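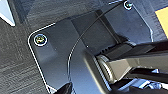 Jun 24, 2026

I promised a few of you that I would write up how I look after the little arm in my back room, and then I put it off for so long that Menaka Bhuiyan wrote to ask whether I had given the whole thing up and gone back to growing tomatoes. I have not! (The tomatoes are fine too, thank you.) It has been a busy spring, and the arm has been busy along with me, and the counter on the controller rolled past 1,027 cycles one evening while I was making soup.

For anyone new, I have a secondhand Plukus arm with a Volleo gripper on the end of it, and I use it to practice picking up small household things and putting them down somewhere else. That is all it does. I bought it from a man in Drosville who threw in a drawer of spare screws, most of which fit nothing I own, and I have kept every one of them.

The trouble this time started as a tick. You know the sort of sound, where you turn off the radio to hear it better and then it stops. It came only when the wrist rolled over toward the left, and only with something held in the fingers. I spent two evenings blaming the joint. I backed the speed down, I listened with a cardboard tube against my ear, I wrote a long and gloomy message to Chathurika Haque, who has taken apart more of these than I have, and she wrote back one line: "Check the cable first."

Well, she was right, and I was a bit annoyed about it. The cable had worked its way over to one side, and at the far end of the roll it was tapping the edge of the bracket. Two evenings, for a cable.

So I have a routine now, and I do it before a long session whether I feel like it or not. Power off at the wall first, then I wait until the lights on the controller go out. I put a hand under the arm before I release anything, because mine sags when the brakes let go and it once came down on my good scissors. Then I wipe the housing down with a dry cloth. I used to use a damp one, and it left streaks that I would later mistake for scratches and fret over.

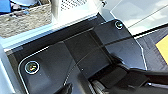 After the wipe I go on to the fingers. I open them all the way by hand, look between them for lint (there is always lint, I live with a long-haired cat), and close them slowly to feel whether one drags. If it does, I take off the fingertip and clean behind it with an old toothbrush. Please resist the oil can here. I oiled mine in the first month and it collected every crumb in the house, and I was picking fluff out of it clear into July.

Then come the screws. I go around them with the short driver and only ask whether they are snug. I do not lean on them. I stripped one last year doing just that, and getting it out took an entire afternoon, a rubber band, and some words I won't put on this blog. If one keeps coming loose I add a tiny dab of the mild threadlocker, let it sit overnight, and leave the arm alone until morning, which I find very hard.

The cable gets done last. I want enough slack that the wrist can roll both ways without pulling, and not so much that a loop can wander off and catch on something. With the power still off, I turn the wrist gently from one end to the other with my fingers resting on the cable, so I can feel it go tight if it is going to. It took me five tries to get it where I liked it. I have since been told that Byun makes a neat clip for this, and I may treat myself. 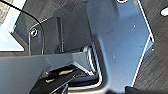

The black cable on its way down past the screw head, with the big bracket to the right.

When it all goes back together I run 23 slow moves with nothing in the fingers and the radio off. No tick so far, and I have my fingers crossed. If you have one of these and yours makes a noise on the roll, do write and tell me what you found, especially if it was something sillier than mine.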